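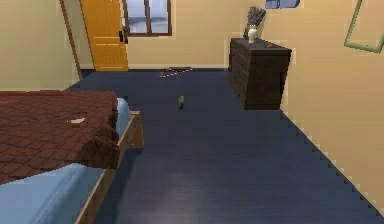
Bedroom model as loaded, view from the foot of the bed.

November, 14:20. Cell: Ilto mobile base, simulation bench. Entry by E. Kwofie.

The bedroom model was reloaded following the update to the Bonsu scene package. The floor still meets the right-hand wall along a stepped line. The fault lies in the floor mesh and has been passed to A. Hordiienko. Until it is corrected, wall-following runs are to be kept to the bed side.

The small green item standing between the bed and the dresser is retained as the avoidance target. The red and white pieces near the back wall remain in place for the low-obstacle check.

Settings after reload: control rate 60 Hz, lidar range limit 1000 cm, random seed 554. The previous seed is withdrawn. Run 39 stopped early with a wheel slip warning; floor friction had reverted to the package default and has been entered again by hand. The value must be checked after every reload.

Outstanding: door hinge limits to be compared with the Skondotau drawing. Run 39 to be repeated before the base software is changed.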